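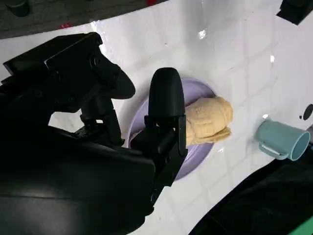 4.2 How households talk about their floors

We had not planned to write much on flooring, but the people who answered our survey in Sislow had so much to say about it (and said it so kindly!) that it seemed a shame to leave it out. Of the 549 households that sent the form back, 418 named the kitchen floor as the surface they clean most often, well ahead of counters and sinks. Many added long notes in the margin about grout, about a mother's mop, about the winter they gave up on carpet. White tile, of the general sort in Figure 2, came up again and again, and 26 households told us they would choose it a second time even though it shows every crumb.

Figure 2. White tiled surface.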